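Pre-run checks, locomotive 2686, Fornlow yard, November
Notes by Kamran Siddiqui

Brake rigging: OK. I crawled the whole length and every cotter pin is in (my knees want it noted).

Water glass: OK, both cocks blow clear. 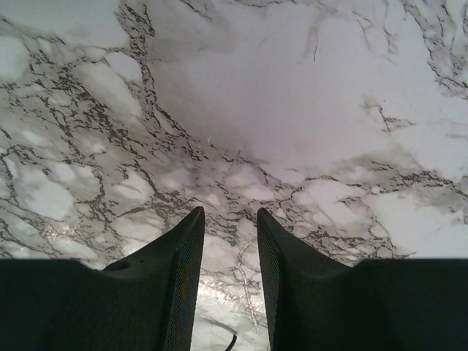 Injectors: left one picks up right away, right one is fussy. Junaid Shaikh had it going on his second try, so I'm passing it, but I'd love new cones before the Darkolov trip!

Tender: 900 gallons on board, tank hatch latched. 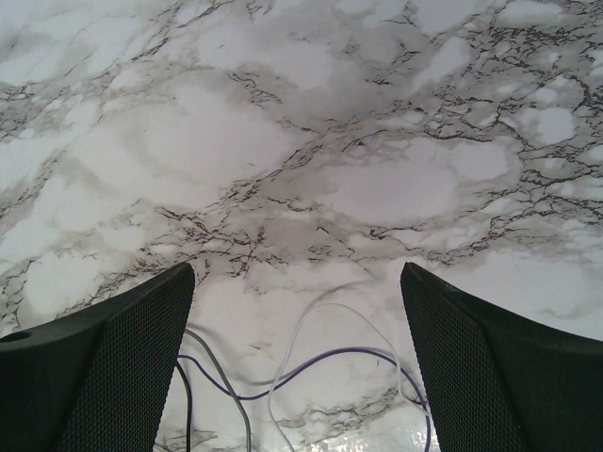
Headlight and cab lamps: FAIL for now. The rear lamp flickers when you touch the plug, and the wiring behind the seat box is a mess. Think of those four cables in a little tangle on the marble-patterned top, then add soot. I want each run clipped and tagged before anybody goes out after 4 p.m.

Whistle: OK, and loud.

Recheck lamps with Junaid, then I'll sign.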